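首页 新闻中心 产品 门店 下载 联系我们

Unumow 推出 Jatar 小碎花墙纸与 Sleiman 灰色石纹地面，成套供应，主打小房间

2023-11-08

Unumow 今天发布两样东西。一样是 Jatar，小碎花墙纸，淡紫灰底。一样是 Sleiman，灰色大理石纹地面。两样可以分开买，也可以一起买，一起买有套装价，价格表在文末说明里讲怎么要。

先说为什么做。过去两年我们收到的来信里，问得最多的是小房间。书房、游戏角、阳台改的小间、楼梯下面那一块。面积小，墙离人近，花一大就压人，纯色又嫌冷。地面更麻烦，很多人地上想要石头的样子，又不想真铺石头。重，凉，还要找师傅切。所以这次从墙和地一起做，颜色先对好，买回去不用自己再配。

Jatar 的花。小，一簇一簇重复排，簇和簇之间留了底色。底色定在淡紫灰，这个颜色改了很多次。偏紫一点像儿童房，偏灰一点又像办公室走廊，最后停在中间偏灰的位置。白天看灰多一些，晚上开暖灯紫会出来一点。不同屏幕看到的颜色会有差别，请以样册为准，样册免费寄，一户一本。

花簇的方向是上下都能看的那种，贴倒了也不会太明显，但还是请按卷背面的箭头贴。接缝处对花，每卷开头会有一小段损耗，算料时请留出来。我们门店收到的退换里，多半是算少了一卷，补货时批次不同，颜色对不上。请一次买够。同一面墙用同一批次。批次号印在卷芯标签上，开封前先看一眼，看完再拆膜。

Sleiman 的纹。灰色大理石纹，深浅有变化，纹路不走直线。拼的时候不用刻意对纹，错开铺反而自然。样板间里试过几种铺法，横铺、竖铺、从墙角斜着起，最后推荐从门口往里铺，整块留在看得见的地方，切过的放到最里面去。边上收口可以用细的金属边条，银色，和灰色最搭。黑色边条也试过，线太重，房间一下子变小了，不建议。

这次配色测试一共收回问卷 1,861 份，五月开始发，门店和线上都有。问题很短，就是给几张色卡，问愿意把哪张贴在自己天天待着的房间里。淡紫灰选的人最多，其次是米白，再次是浅绿。浅绿我们也喜欢，明年再说，今年先把这一个颜色做好。

问卷里还有一栏可以随便写。写得最多的几句意思差不多：想要有花但不要太甜；想要三面墙都贴但是怕花；地上的东西颜色很杂，什么墙才压得住。第二条我们专门试了。小房间三面都贴同一款花，只要花够小、底色够淡，是不会乱的。转角处建议用一根竖的铝型材压住，墙纸的边收在后面，不翘，将来要换也好拆。不喜欢金属的可以直接包角贴过去，要慢一点，阴角处用刮板压实，不要拉扯。
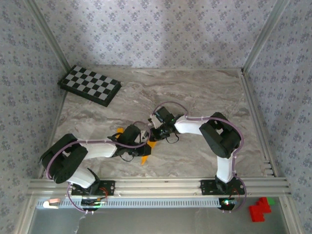
第三条，地上的东西。家里的地面从来不是空的，尤其是玩的房间。棋盘、积木、拼图，颜色一个比一个亮。我们做搭配的时候拿了很多小物件放上去试，结论很简单：灰色石纹地面上，橙色最跳，找东西一眼就能找到；黑灰格子的棋盘也站得住，因为格子是规整的，石纹是散的，两样不打架。淡黄和米色的小件会有点融进去，掉了要蹲下来找。白色还行。透明的最难找，请小心脚下。

墙这边，淡紫灰和橙色放在一起是好看的，这个一开始我们也没把握。紫和橙怕俗。灰度加上去以后就稳了。家里有橙色靠垫、橙色玩具、橙色文具的，放心贴。大红不太建议，放一两件可以，多了房间会显得闷。深蓝可以。墨绿可以。亮粉色请先拿样册比一下在决定。

关于 Never 系列。老顾客知道，Never 是我们的收边配件，这次跟着一起更新，增加了适合 Jatar 和 Sleiman 的银色细边条、竖向压条和踢脚收口件。旧款 Never 的配件可以继续用，卡口没有改。旧款黑色还有库存，门店在清，线上不卖了。需要的请直接打门店电话问，不要下单备注，备注我们经常看漏，抱歉。

规格方面简单讲几句，详细的看规格单。

Jatar 墙纸，一箱 6 卷，不拆箱发货，单卷请到门店买。胶另配，用普通墙纸胶即可，胶粉胶浆都行，不要用强力胶。墙面要平、要干、要刷过基膜。新刷的墙请等干透再贴，赶工赶出来的气泡我们不包换。厨房灶台后面、淋浴间里面不要贴。卫生间干区可以贴，门要常开，通风。

Sleiman 地面，室内用。阳台封了的可以，没封的不行。地暖房请先看规格单里的说明，升温要慢慢来。原来的地面如果是旧瓷砖，缝深的要先填平，不然时间长了缝会印上来，石纹底下多出一排格子，难看。原来是木地板且有响声的，先修好再铺，铺上去响声不会自己没有的。

打理。墙纸表面可以用微湿的软布轻擦，顺着一个方向，擦完用干布再走一遍。铅笔印用干净橡皮，轻轻的。油性笔没有办法，请换那一幅，所以剩下的半卷别扔，卷好，竖着放，避光。地面平时扫一扫，半干拖布拖，不要泡水。石纹的好处是灰尘不太显，坏处也是灰尘不太显，该拖还是要拖。重的东西搬动时请抬起来，不要推。桌脚椅脚贴毡垫，毡垫脏了会夹沙子，夹了沙子比不贴还糟，记得换。

带底座的、带螺丝的重物，比如工作台、架子，建议先定好位置再铺地面，底座下面垫一层。位置没定的，先铺地也可以，铺完再放，垫片我们有卖，外面买的也能用。长期压着的地方颜色和旁边会有一点点不同，挪开以后过一阵会好一些，不保证完全一样。线多的房间，建议在前沿或者墙根走一条线槽，浅灰色的线槽和 Sleiman 最接近，开孔的那种散热好，线也容易抽换。线槽不在我们产品里，各地五金店都有。

灯。有读者来问贴了小碎花以后灯怎么选，顺便写在这里。顶上一盏均匀的就可以，不要用很窄的射灯直打墙面，墙上只要有一点不平，射灯一打全部出来，花也会变得一块亮一块暗。桌面需要亮的用台灯补。色温偏暖偏冷都行，一个房间里别混着用，混了淡紫灰会变成两种颜色，三面墙看着像买了两个批次。

样册内容：Jatar 实物裁片一张，Sleiman 小样一块，Never 边条短样一根，另有搭配色卡一套。色卡可以拿在家里的家具旁边比，早中晚各看一次，尤其是傍晚，傍晚最容易看出偏色。样册寄出后不用寄回。首批样册印了 1,342 本，寄完会加印，加印期间可能要等，先登记的先寄。

门店方面，即日起有 203 家门店上墙展示，其余门店陆续到货。不是每家都有三面墙的小间，面积小的店只做了一面墙加一块地，想看整间效果的请先打电话问一下再跑。周末人多，量尺咨询要排队，平时去会快一些。来的时候请带房间尺寸，长宽高，门窗的位置也画一下，手画的就行，拍照也行。没有尺寸店里只能大概估，估多估少都是麻烦。

安装。可以自己贴，也可以找我们的师傅。墙纸自己贴的人多，一间小房间，两个人，一天差不多。第一次贴的请从不显眼的那面墙开始，先练手，正对门的那面留到后面贴，那时候手已经熟了。地面建议找师傅，切割和收边比较费工夫。自己铺的请看规格单附的铺装图，膨胀缝一定要留，贴墙铺死的以后会拱起来。预约安装请至少提前一周，年底会更紧张，年底大家都在赶，我们也在赶。

旧墙纸要不要撕。要。在旧的上面直接贴新的，当时省事，过后旧的那层受潮一松，新的跟着一起掉。撕的时候先用喷壶把表面打湿，等一会儿，从上往下揭，揭不动就再喷。撕完墙上残留的胶要洗干净，干透，刷基膜，在上 Jatar。这一步花的时间往往比贴还长，算工期的时候请算进去。

退换。未拆封的箱和未切割的地面材料，凭购买单可以退，样册里的东西不算。已经裁开的墙纸不退，有印刷问题的除外，发现问题请马上停，拍照，连卷芯标签一起发来。贴完整面墙再来说花没对上，这个我们很难处理。拿到货先每卷拉开一小段看看，花簇清楚，底色均匀，再动剪刀。

价格。Jatar 按箱，Sleiman 按平米，Never 配件按根。各地运费不同，这里不列，价格表请向当地门店索取，或者给新闻邮箱写信，注明城市。套装价从今天起，到库存首批售完为止，后面会不会延长还没定，定了会在新闻中心里更新。工程采购另有报价，量大的请提前说，备同一批次需要时间。

媒体需要实物小样、规格单、高清图的，请走媒体联系渠道，写清楚刊名和截稿时间。截稿急的请在标题里写急。我们人不多，尽量当天回。图文可转载，请注明 Unumow，产品名 Jatar、Sleiman、Never 请保留原文拼写，不要翻译，之前有几家译得各不相同，读者打电话来店里都问不到货。

关于 Unumow：做墙面、地面和收边配件，面向住宅和小型工作空间。产品通过门店和线上销售，样册长期免费索取。

相关新闻
Never 银色细边条到货通知
小房间墙纸怎么算卷数（附表）
旧瓷砖上铺 Sleiman 之前要做的准备
淡紫灰配什么颜色：读者来信选登
年底安装预约安排
样册加印说明

媒体联系：Unumow 新闻组 | 门店查询 | 隐私说明 | © 2023 Unumow 版权所有 | 返回顶部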